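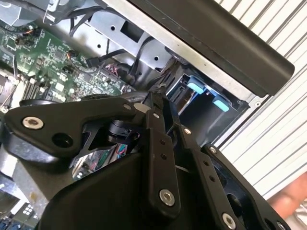

What does a computer do with a number while it's working on it?

It puts the number somewhere, gives that somewhere an address, and goes back to the address every time it needs the number again. Most of this chapter is about that "somewhere," and about what goes wrong when you lose track of it.

Chapter 8
Where Things Are Kept: Storage, Memory and Addresses

I learned this subject backward. My first paying job was in the back office of a furniture warehouse called Griltow, typing stock cards into a system that had been written before I could read. Every evening at 6 p.m. the system "posted," and if you were still typing when it posted, your cards were gone. I lost an entire afternoon of dining chairs that way (twice!) and I went home convinced the machine disliked me. What I didn't know was that my cards had been sitting in memory the whole time and had never been written to the disk. They were in the computer, sure, but they were in the part of the computer that forgets.

So let's start with the difference between those two places, memory and storage. People mix them up all the time, and I don't blame them, given that both get sold by the gigabyte.

8.1 The desk and the filing cabinet

Picture a desk with a filing cabinet next to it. The desk is where you work. You can reach anything on it right away, but it's small, and at the end of the day somebody clears it off. The cabinet holds far more, and it keeps what you put in it, but you have to get up, find the drawer, find the folder, and carry the folder back.

Memory is the desk. Storage is the cabinet. When you open a document, a copy of it travels from storage into memory, and you work on the copy. When you save, the changed copy travels back. In between there are two versions of your document, and they don't match. I want you to hold on to that idea, two versions that don't match, as it will come back in Chapter 9 when we get to caches, and it causes more trouble there than anything else in the book. 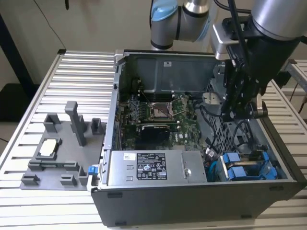
Now, the desk comparison has a weak spot, and I'd like to get it out in the open before one of you finds it on your own. On a real desk you look around for what you want. You see the red folder, you grab the red folder. A processor can't look around. It has no idea what's in memory until it asks for one particular spot, by number, and gets back whatever happens to be there. If the wrong thing is there, it takes the wrong thing and carries right on.

A better picture for this part is a wall of mailboxes in an apartment building. Every box has a number on the door. The number never changes, and it tells you nothing about what's inside. Box 141 might hold a letter this morning and a pizza menu tonight, and it's still box 141. The number on the door is the address. The stuff inside is the value. Beginners swap these two words constantly (I still do it out loud when I'm tired), so here's a little table you may want to copy onto the inside of your notebook.

Address: which box
Value: what's in the box
Read: look in the box, leave the contents alone
Write: throw out the contents, put in something new

Notice that last line. There's no "add" on the list. Writing to a box that already has something in it destroys what was there, every single time, with no warning and no way to ask for it back. If you want to keep the old value you have to copy it to another box first, and you have to remember which one.

8.2 Following one number around

Let's walk through something small. Say the Bindetti bakery keeps a count of loaves on the shelf, and the count is 627. The bakery's program has stored that count in box 141. A customer buys 8 loaves. Nothing fancy, just a subtraction, but look at how many steps it takes once we spell everything out.

First the program reads box 141 and gets 627.
Next it subtracts 8 and gets 619.
Then it writes 619 to box 141.

The 627 is gone after that third step. If the power fails between the second step and the third, the box never gets its new value, and if the program had only ever kept the count in memory, the box itself gets wiped along with everything else. That's my dining chairs all over again.

Here's a nastier version. Suppose there are two cash registers at Bindetti, both using box 141. Register one reads 627. Before it can write anything, register two also reads 627. Register one sells 8 loaves and writes 619. Register two sells 2 loaves and writes 625. Both registers did exactly what they were told, neither one shows an error, and the bakery now believes it has 625 loaves on the shelf when it has 617. Take a pencil and work through that on paper before you go on. I mean it! I've taught this section every May for years, and the students who only nod at it are the ones who get stuck in the exercises.

The cure is called locking, and we'll get to it in Section 8.5. The short version is that register two has to wait its turn.

8.3 Addresses inside boxes

So far each box has held an ordinary number, a count of loaves. But an address is a number too, and that means you can put an address inside a box. Box 2 could hold the value 141, and we could agree that this means "go look in box 141." A box used in this way is called a pointer, and it's the idea that students tend to dread the most, mainly (I suspect) because older students have told them to.

You've been using pointers your whole life. The index at the back of this book is nothing but pointers. It doesn't tell you what locking is, it tells you which page to turn to. When a book gets a new edition and the pages shift, an index that hasn't been updated sends you to the wrong place, and the page you land on looks perfectly normal. A pointer that leads to the wrong box behaves the same way, and we'll spend a good part of Section 8.6 hunting for one in the Jernitov payroll problem.
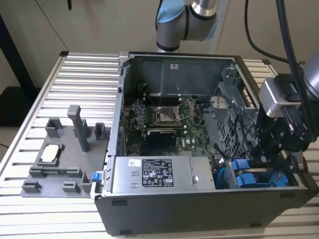

Figure 8.1. A desktop computer opened up, with the motherboard inside.

Before you turn to the next section, try these on your own. Answers to the first two are at the back.

1. Box 8 holds the value 2, and box 2 holds the value 627. Treat box 8 as a pointer. What value do you end up with?

2. You want to swap the values in two boxes. Why do you need a third box, and which value should go into it first?

3. The Figueiredo library keeps its list of overdue books in memory and copies it to storage every evening at 9 p.m. Describe what a reader might be told at 9:30 p.m. if the power went out at 8:30 p.m. and came back a few minutes later.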